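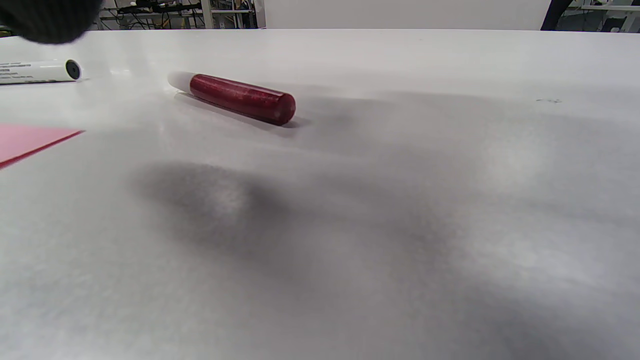 Markers left out on the white tables after a session: storage, caps and stains

Parkesstead Community Help – Rooms and Equipment

Posted by Ruxandra Sima

I coordinate the Sunday card-making session in the Trevance Room. The room has white tabletops throughout, and at the end of each session we find markers lying where people last used them, together with sheets of coloured paper and card. The photograph at the head of this page is typical of the sort of thing: a red marker with a white cap, a white one near it, and a piece of pink paper on the table.

I would be grateful for guidance on three matters.

First, should markers be stored lying flat or standing up? Our group has 36 of them, of several makes, and opinion within the group is divided. At present they go into a shallow tray in whatever order they are collected.

Second, what is the recommended way of removing marker from a white tabletop? The booking conditions state that tables must be left clean, but they do not say which products may be used. One of our members brought a scouring cream in December and I asked her not to use it until I had confirmed that it was suitable. There is a faint red line on the table nearest the window which has not responded to a damp cloth.

Third, is there a sensible method of sorting markers whose barrels and caps do not match in colour? Several of ours have a white cap regardless of the ink, and members have been putting caps back on the wrong barrels. On some of the older ones the printing on the barrel is so small that it is of little help.

I should add that we have the room for 2 hours only and that the group following ours is entitled to enter on time. Any procedure would need to be short.

Margareta Oprea
Replying to Ruxandra Sima

Thank you for setting the matter out so clearly. I supervised the art store at the Skerkwood centre for some years and I am pleased to pass on the practice we followed there.

Storage. Water-based and felt-tipped markers are generally best kept lying flat. When a marker stands on its end for a long period, the ink tends to move towards the lower end. If the tip is uppermost it may write faintly, and if the tip is lowermost it may flood into the cap. Double-ended markers should always be kept flat for the same reason. Paint markers are a separate case, and the maker's instructions should be followed, as some are to be stored flat and others are not. Your shallow tray is therefore quite suitable. I would suggest only that it be divided, so that the markers do not roll over one another when the tray is carried.

At Skerkwood we kept 18 markers to a tray. A full tray could be checked at a glance, and a gap was noticed before people had put their coats on. With your number, two trays would serve.

Caps. A cap should be pressed on until it is felt or heard to click. A cap that merely rests on the barrel will allow the tip to dry out. It is worth asking each table to press every cap once before the markers are handed in. If a cap has split, please discard it and the marker together, or use the marker up that day.

Sorting. Where caps are white, I would not rely on the cap at all. Draw a short stroke with each marker on a strip of scrap paper, wrap the strip around the barrel, and fix it with clear tape. The stroke shows the true colour of the ink, which is often darker than the barrel suggests. Glittery or speckled barrels are particularly misleading in this respect, and I have known people to open a whole row in search of a plain red. An evening's work will do the full set. The strips last well provided that the tape overlaps itself.

Tabletops. Please proceed in the following order, and stop as soon as the mark has gone.

1. Wipe with warm water and a little dishwashing liquid on a soft cloth. Leave the damp cloth lying on the mark for a few minutes before wiping again.

2. If colour remains, apply a small amount of rubbing alcohol to a clean white cloth and dab the mark. Test first on a part of the table that is not ordinarily seen, such as the underside of the edge. Open a window, and keep the bottle away from any source of heat.

3. Rinse with plain water and dry the table with a second cloth.

I would advise against scouring cream, steel wool and abrasive pads. They dull a matte surface in patches, and the dulled area will then hold ink and pencil more readily than before. You were right to ask your member to wait.

With regard to the faint red line, I would attempt the second step once or twice and then report it to the office. Older marks sometimes cannot be lifted, and it is preferable that the mark be recorded under your booking with a note of what was tried.

One further point concerns coloured paper. Pink and red card can release dye if it becomes damp, and a sheet left on a table that has just been wiped may leave a coloured edge behind. Paper should be cleared before any wiping begins. Offcuts large enough to use again may be placed in the flat folder in the Trevance Room cupboard, on the lower shelf.

Min
Replying to Ruxandra Sima

I would simply cover the tables. Our group uses a roll of brown paper, which is laid down before anyone sits and rolled up at the end with the scraps inside it. We have not had to clean a table since we began. The tape should go under the edge of the table and not on the top, as it can leave a residue.

I do not agree that markers must be kept flat. Mine have stood in a jar for years and most of them still write.

Ruxandra Sima

My thanks to you both. I will divide the tray as suggested and prepare the paper strips before our next session. The scouring cream has been returned to its owner.

May I ask Min what width of roll is used? The tables in the Trevance Room are rather broad and I should not like to have a join running down the middle where people are cutting.

Min

The wide one. I will measure it on Sunday and post the width on this page. We do have a join, but we overlap the two pieces by a hand's width and it has not caused any difficulty – cutting is done on mats in any case.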